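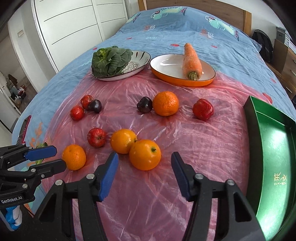
Orathai Srithong and Prasert Chantharasri
Department of Surgical Aftercare, Meesuk Clinic

Figure 1. Fruit and vegetables: apples, plums, oranges, a carrot and bok choy.

4. Discussion

4.1 Weight change after surgery

We looked at body weight in the first year after abdominoplasty in patients treated at two clinics, Meesuk and Dramo. Of the 3124 records we screened, 2837 had a weight taken before surgery and at least one weight taken after the final wound check. Most of these patients stayed close to the weight they had on the day of the operation. A smaller group lost weight, and a group of similar size gained it. The gain was usually slow and showed up in the second half of the year, when clinic visits had become less frequent.

Abdominoplasty removes loose skin and some of the fat beneath it, and in many patients the muscles of the abdominal wall are tightened at the same time. It does not change how the rest of the body stores fat. A patient who gains weight afterward may see the change first at the hips, the upper back or the upper abdomen, since fewer fat cells are left in the lower abdomen. Several patients in the telephone interviews described this as fat that had "moved." The clinic notes show that surgeons had often explained the point before surgery, but the explanation was not always remembered a year later.

Patients who had lost a large amount of weight before the operation were more likely to regain some of it than patients who came for surgery after pregnancy. This held at both clinics. We do not think the operation itself explains the difference. People who have lost a great deal of weight tend to regain part of it with or without surgery, and our records cannot separate the two.

4.2 Eating and activity during recovery

We interviewed 600 patients by telephone about what they ate and how much they moved in the weeks after discharge. Nearly all had been told to walk a little from the first day, to avoid lifting, and to eat small meals. The advice on food was brief at both clinics. The printed sheet used at Meesuk asked patients to drink enough water, eat protein at each meal, and choose fruit and vegetables to prevent constipation (Figure 1). The sheet used at Dramo gave much the same advice but added a line on salt and swelling.

Constipation was the complaint patients brought up most often without being asked. Straining is painful after muscle repair, and some patients ate less in order to avoid it. Pain tablets that contain an opioid make the problem worse. Where a stool softener had been prescribed on the day of discharge, patients spoke of constipation less often. Where it had been left for the patient to buy, many had not bought it.

Return to exercise varied a great deal. Some patients were back at light gym work as soon as the surgeon allowed it, while others said they were still nervous about bending and stretching months later. Fear of opening the wound was the reason most often given. In the records we found very few cases in which a wound had opened after the early recovery period. Clear wording about when activity is safe might help these patients more than a general instruction to take things slowly.

4.3 Compression garments

Both clinics asked patients to wear a compression garment. Meesuk supplied the Urico garment at discharge, and Dramo let patients buy their own. We found no link between the type of garment and weight at one year. Patients who stopped wearing the garment early said it was hot, rolled at the waist, or left marks at the top of the thigh. A few continued to wear it long after they had been told they could stop. Two surgeons involved in the follow-up visits noted that a tight garment can hide a slow gain in weight from the patient, but we did not measure this.

4.4 Satisfaction

Satisfaction with the result was high in patients whose weight was steady, and it was also high in many who had gained a little. The lowest scores came from patients who had a visible bulge above the scar or an uneven scar line, whatever their weight. Numbness of the lower abdomen was common and was seldom given as a reason for being unhappy with the operation. Patients who said they had been told about numbness beforehand rarely mentioned it again.

Requests for a second procedure were mostly for small corrections at the ends of the scar. These were done under local anesthesia in the majority of cases.

4.5 Limits of the study

The weights were not taken under the same conditions. At Meesuk patients were weighed in a gown, and at Dramo they were weighed in light clothing. We made no correction for this. Patients who did not come back for later visits may have differed from those who did, and people who have gained weight may be less willing to return. The interview group was made up of those who answered the telephone and agreed to talk, so their answers should not be taken as typical of all patients.

Data were exported from Ganumik, the record system used at both clinics. Height was missing from a number of older records, and for that reason we report change in weight and not change in body mass index. Notes on diet before surgery were too short to be coded. We also had no information on smoking after discharge, which matters for wound healing and may affect appetite in patients who stop.

4.6 Follow-up visits

Visits at both clinics are planned around the wound and the scar. Weight is recorded at those visits if the nurse has time. We suggest that it be taken at every visit in the first year, on the same scale and in similar clothing, and that the figure be told to the patient. Meesuk began doing this in August, and results from that group will be reported separately.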